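Household Organization and Textiles, Unit 9
Woven Containers: Structure, Selection and Care
October
Prepared by Mojtaba Mazandarani

A woven basket is described by three elements: the base, the walls and the border. Students are expected to identify each of these on any piece presented in the practical session and to name the weave in use. Many baskets combine more than one weave, and each should be recorded separately on the worksheet.

In plain weave, a single strand passes over one upright and under the next. The uprights are called stakes; the strands that cross them are called weavers. Fine weavers give a close, regular surface. Heavier bundles produce a raised texture and add bulk - a point to check when a basket must fit a shallow shelf. 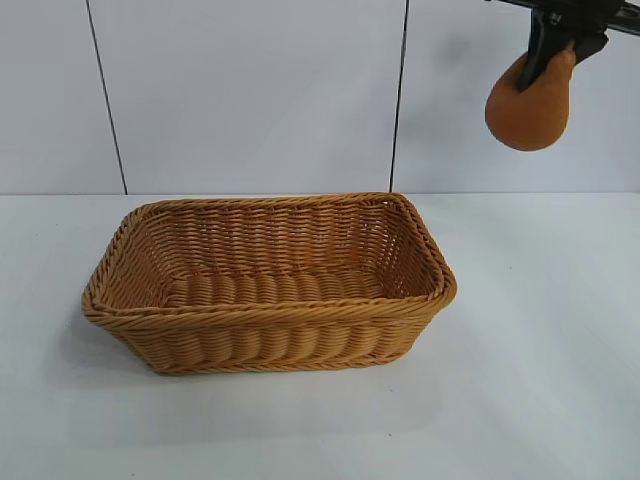 Figure 1. Rectangular basket in synthetic rattan, with braided rim. Note the fine weave on the inner back wall and the chunkier pattern on the front.

The border closes the top of the wall and holds the ends of the stakes. A rolled or braided border is comfortable to grip, but it takes up space at the opening. Measure the clear opening inside the border before choosing a basket for a given set of items. A coiled or ridged base is suited to fruit, rolled cloths and similar goods; small loose items should be placed on a liner.

Synthetic strands may be wiped with a damp cloth and mild soap. Natural strands should be dusted with a soft brush and kept away from direct heat. Baskets of either type should be fully dry before they are stacked.

Assignment: Select one basket at home and draw its base, wall and border. Label each weave and submit the sheet to Do-yoon Na by 11 a.m. in Room 40.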